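Bench notebook, Clemport workshop
14/05/2018

Dell tower, job 264, out of the Tanis lot. On its side on the slatted bench, side panel off. Cooler's off so heat spreader is bare in the socket. Want the layout written down before any more cables get moved, last one I went by memory and lost an evening to it.

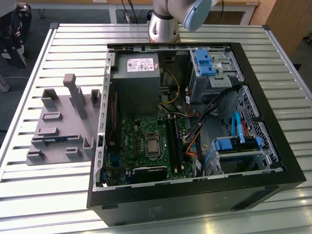
Job 264, side panel off. PSU upper left, drive cage upper right with the blue latches.

Orange SATA comes down beside the memory slots. Leave it routed that way. Thin red cable on the far left, have not traced it, do not unplug until somebody has.

Holders next. Board with the five holders is up against the ribbed wall, two narrow sleeves on the left, two tall ones, then the big open box on the right. Still no labels on them. Label maker is out of tape, ordered more thru Phromma, 2 rolls.

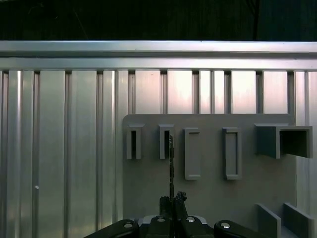 Holder board on the ribbed wall. Thin rod at the second sleeve.

Back to the case. Power side needs the most care.
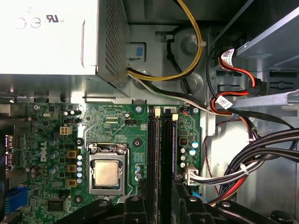
PSU swap is the bit I keep getting asked about so writing it down properly. Mains off, 4-pin off the board first, then the big connector, then the rear screws. Don't yank. Small blue tab on the chassis wall just right of the supply, looks like the release, try that before reaching for a screwdriver. Mind the yellow and black bundle where it arcs up past the cable tie, easy to pinch going back in. Old paste to come off the spreader with wipes, allow roughly 6 per machine, the Flelturholm ones dry out to nothing.

Grey tray stays left of the case so the blocks are in reach of your off hand. Dosen't need clamping.

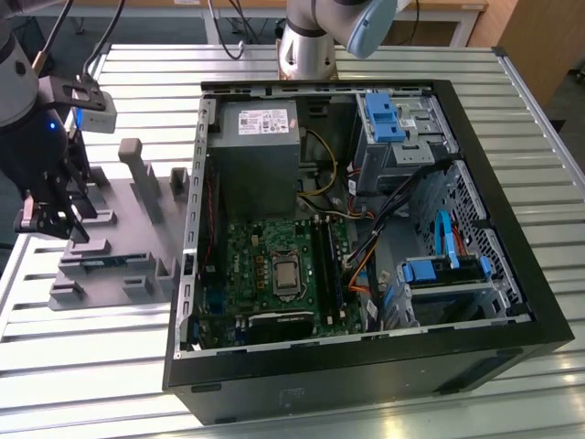
Case and grey tray on the bench. Light blue SATA is the hard drive one, lower right.

To do
- trace red cable
- paste, check the date on the tube
- label holders when tape comes
- ask Tanis if the rest of the lot are the same board or a mix, need to know before October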